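right, server board thread. been putting this off since November and now it's 23 December 2024 and apparently this is how I'm spending Christmas

background for anyone new: picked up a second-hand server for the allotment society archive (scans, minutes, 100 years of marrow photos). Irero is its name, Cillian Lynch named it, don't ask me

it boots. then it doesn't. then it boots again. memory swapped, power supply swapped, same thing. so it's the board or the processor and I want a proper look at the socket before I spend any more money

lid off. green board, white lettering all over it, tiny traces going everywhere. always forget how much is packed into one of these
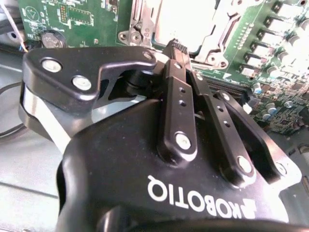

things I do before touching a socket, as people asked last time:
mains lead out, not just switched off
hold the power button in for a bit
wrist strap on
big lamp, bigger than you think

also tea goes in the OTHER room. Róisín Keane knows why

the metal bit over the processor is the load plate, there's a lever holds it down. if the lever fights you, stop. look again. something's still done up

and don't lean on the plate while you're at it. it's springy and it will bite

someone asked about thermal paste – yes you clean the old stuff off, yes every time, lint free cloth and the proper alcohol. not kitchen roll. bits of kitchen roll everywhere, I've done it

next up the screwdriver. long thin shaft for anything near the socket, the stubby ones put your knuckles right in the memory slots 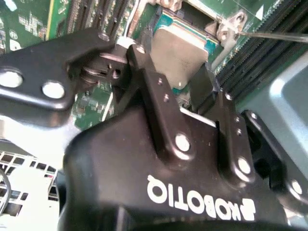 and go gently. a slip across a board is a dead board. scraped a trace on the old Cundik box with 2 screws left to go, still cross about it

Joon-young Noh in the replies saying do the screws in a cross pattern, a bit each at a time. correct. if yours has a number stamped by each one, follow the numbers and ignore both of us

keep the screws in egg cups. one per job. labelled. I dont always label them and I always regret it

cables: take a photo before you unplug ANYTHING. then take another becuase the first will be blurry

q from Ita Hegarty, can you check the pins by eye. sort of. strong light, low angle, move your head and not the board. a bent one catches the light differently to its neighbours. magnifier helps loads

if you do find one bent, walk off for ten minutes before you try anything. hands are steadier after a sit down

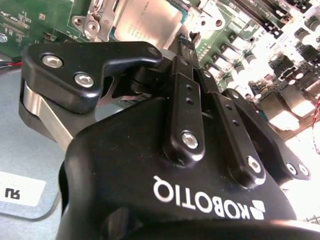
other thing worth knowing, dust. soft brush, short puffs of air, hold the fan blades still if you're near them. never a hoover

Ásdís Steinarsdóttir reckons it's a tired cell battery and I'm being dramatic. cheap to try so there's a new one on the list

list so far: battery, paste, more cloths, mince pies

if it's the board there's a bloke in Boltcombe who has 3 of the same model in his garage and wants them gone. fingers crossed it doesn't come to that, his garage is a two hour job on its own

archive is backed up before anyone panics. twice. one copy's in my sister's airing cupboard

stopping for food. will post when I know if it boots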